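Ditano (audio driver)

Ditano is a free sound driver package for older desktop computers, maintained under the Clendia project and best known for the length of its troubleshooting page. It was written for motherboards whose onboard audio had been abandoned by the manufacturer, a group that grows every year without any effort on Ditano's part.

History

The package began as a patch to Grurov, an earlier driver that could play sound through the front headphone jack or the rear speaker jack, depending on its mood. Grurov's developers regarded this as a matter of configuration. Users did not, and the patched version was split off under its own name in May. Version 4 was released on 9 November 2019 and remains the one most people mean when they say "Ditano". Its release notes list 71 fixed bugs, several of which are the same bug.

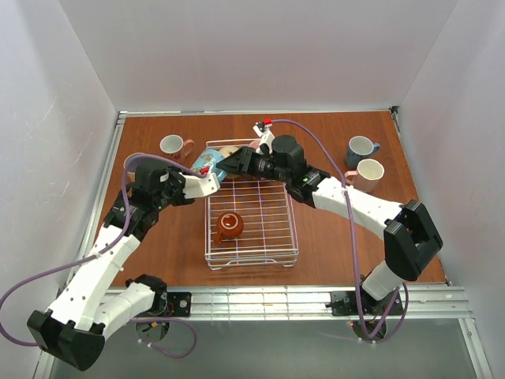 Two robot arms at a white wire rack, with mugs on the rack and the table.

Installation

Ditano is installed from a single archive of around 20 megabytes. The installer removes any existing sound driver, asks for a restart, and then asks for another. Between the two restarts the computer has no sound at all, a state many users have reported as a bug and the manual calls "expected silence". On machines with a separate graphics card, the installer may also pick the card's HDMI output as the default device, so that all audio is sent faithfully to a monitor with no speakers.

The usual remedy is to open the mixer and choose the output by hand. The mixer starts with every channel muted and the master volume at 100, a combination its authors have defended at length on the mailing list.

Device naming

Ditano identifies outputs by number, in the order the system finds them, and the order can change after a restart. Version 4 added Hadgu, a small companion tool that lets the user give each output a label and an icon color. The manual recommends labels that differ in some obvious way, and the principle holds well beyond sound cards: the cream mug and the pink one with the red floral pattern, standing side by side on the tabletop, are hard to confuse, while "Output 1" and "Output 1 (2)" are not. Hadgu stores its labels in a plain text file, which the main installer deletes during upgrades.
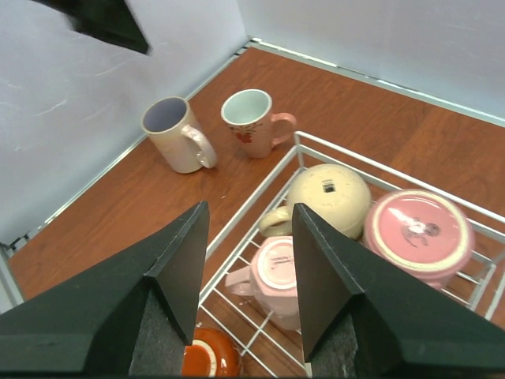 Reception among users has been warm, if tired. The driver is generally praised for working on hardware that nothing else supports, and criticized for nearly everything it does before that point. Forum guides for it tend to run long and to contradict each other by the second page. A common piece of advice is to keep a copy of the label file somewhere else, next to the cream mug with the curved handle if need be, and to leave the front panel cable alone once it works.

See also

Grurov
Hadgu
Clendia project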